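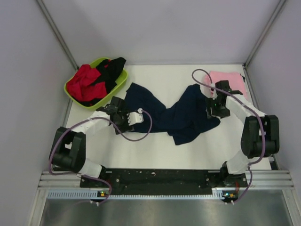
Datasets / Household / Laundry
Overview Files Versions Discussion License

# Grimach Laundry

Two arms, one garment at a time, and a table in Buvham that has seen more laundry than most hotels. If you came to find out whether a machine can do your folding yet, the short answer is "sort of, if you aren't in a hurry and don't own fitted sheets."

## What's in it

- 779 episodes of two-arm folding, all driven by people
- 500 of them end in something we'd call folded
- 285 use garments with sleeves, and you can tell from the running times

Failed episodes are kept and labeled `gave_up`. Please don't filter them out and then write to us about how well your model trains.

## What counts as folded

Edges within 19 mm of each other, no sleeve sticking out, no part hanging off the table. Our own closets would fail this.

## Known problems

- Dark fabric is hard on the depth estimates. Navy on black grippers is the worst of it.
- The Lynch split was recorded with stiffer gripper settings. Don't mix it in without reading `settings.txt`.
- Socks were attempted. There is no sock split.
- Nothing is ever put away. The task stops at the stack, as it does in many homes.

## Baseline

The Felilstead policy handles towels well and treats T-shirts as a personal insult. Weights are in `/baseline`. Scores get updated when the February retrain finishes.

19 comments Share Report an issue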